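Comparing two grippers on soft items: a short bench test

You have two grippers that fit the same wrist and want to know which one to leave on for soft goods. The test below takes an afternoon. I wrote it up for the Fistthorpe bench, but any small arm will do.

What you need

One arm, both grippers, a wrist camera, a kitchen scale, and a bag of soft items of similar size. Keep a few spares, as they get tired after repeated squeezing.

Step 1. Set the closing force

Start each gripper at its lowest force setting. Close it on one item, lift, and hold for five seconds. If it slips, go up one setting and use a fresh item. Write down the first setting that holds three times in a row.

Step 2. Run the slow lifts

Use the same pick point for both grippers. I set the lift height to 300 mm and the speed to a quarter of maximum. Do 43 lifts per gripper. Weigh each item before and after, and note any dents – a dent that is still there after a minute counts as damage.

Step 3. Run the fast moves

Raise the speed in small steps and keep the force where it was. Record from the wrist camera on every move. At speed the fingers and the item both smear, so check where the tips meet the item and ignore fine surface detail. With an angled grip like this one, note how far the item sticks out past the tips.

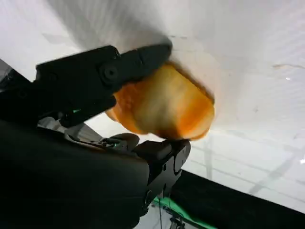 Step 4. Compare the logs

Put both runs in one sheet, with a column each for force setting, speed, slips and dents. Derek Sugden also adds finger angle at contact, and I now do the same. Leave out any run where the item was placed by hand after a missed pick.

If the two grippers come out close, repeat Step 3 with the items turned sideways. Save the force settings under the gripper's name in the controller before you swap back.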